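From: Prodromos Sotiropoulos
Date: Feb 21, 2024
Subject: Re: [Clulholm swap list] Bits and bobs for the jewellery table

Ackroyd wrote:
> Are we doing jewellery again this time? In October it all ended up
> in one big knot and I was picking at chains till teatime. Also, does
> anyone have small boxes? I've only got margarine tubs.

Yes please, let's do it again! I had a good rummage last night and tipped my lot out on the rabbit-and-strawberry tablecloth (yes, the Christmas one, it's out all year at ours) to see what was worth bringing. The gold six-sided box can come too if anybody fancies it – much nicer than a margarine tub.
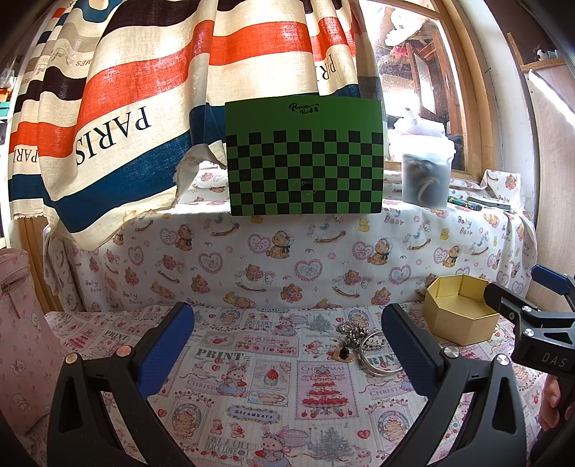 FOR THE TABLE

One silver bangle, the silver chain with its charms, the little white one with the face, and a tiny black and gold pendant that I'd love to see go to somebody who'll wear it. I've had the bangle since 2020 and it never did fit over my hand.

On the knots – I pin each chain to a bit of card and they travel fine. I've got 40 cards cut already, so shout if you want some. I can drop them at Dornberg on my way past.

Prodromos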